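Bib apron

From the Kidberg Household Wiki, last edited 2022-03-13

A bib apron (also full apron, kitchen apron, in some shops "chef's apron") is a flat one-piece garment worn over the front of the clothes to keep off grease, flour, water and paint. Covers chest and lap. Held up by a strap around the neck, closed by two ties at the waist. For the half-length kind see Waist apron. For the kind that goes over both shoulders see Cobbler apron.

Parts

Bib - the upper, narrower part. Sides usually cut in a curve so the arms move freely.
Skirt - the lower part, from waist to knee or a little above.
Neck strap - one loop sewn to both top corners, or two ends joined by a buckle, snap or slider. Fixed loops are cheaper and don't come undone in the wash, but they fit tall and short people equally badly.
Waist ties - one each side. Long ones cross behind and knot in front, short ones tie in a bow at the back.
Pocket - optional. Center pocket on most kitchen models, sometimes split for a pen.
Care label - usually in a side seam low down, where it wont scratch.

Materials

Cotton twill and cotton-polyester blends are the most common. Blends dry faster and crease less. Pure cotton takes a hot iron better. Linen is sold too, costs more, softens with age. Waxed and coated cloth for dishwashing and fish work - wipe only, no machine. Black is the usual color in cafes as it hides coffee and sauce, though it shows flour badly and goes gray at the folds after enough washes.

Washing

Most cotton aprons are washed at 40 degrees C, heavily greased white ones hotter if the label allows. Dark ones inside a bag or with other darks. The ties are the problem. Left loose they wind around everything else in the drum and come out as rope. Knot them together loosely before the wash, undo them before drying. The Nartey laundry handbook suggests tucking them in the pocket instead, which works only if there's a pocket and it buttons.

Folding

Needs a clear flat surface larger than the apron. Lay it face down or face up, no matter, but decide and keep to it so the stack matches. Smooth out from the middle. 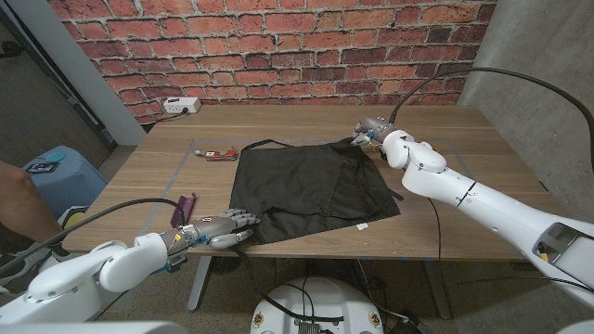

Neck strap first - bring it down flat onto the bib. Then the waist ties, folded back on themselves and laid straight across the skirt. Sides in to the center, so the whole thing becomes one long strip the width of the bib or less. Then fold from the bottom up in halves or thirds. The strap and ties should end up inside, nothing hanging out.

Rolling is an alternative. Same start, but roll from the hem and wrap one tie around the roll. Takes less drawer space, leaves more wrinkles. The Pokmont method (cafe trade mostly) rolls from the bib end so the hem shows, for places that sort by length.

Storage

Hooks by the door for the one in use. Folded stack for the rest, 24 to a shelf is the figure given in the Zevemus linen room guide, more than that and the pile leans. Don't hang damp aprons on top of eachother.

See also

Waist apron
Tabard
Dish towel
Folding (laundry)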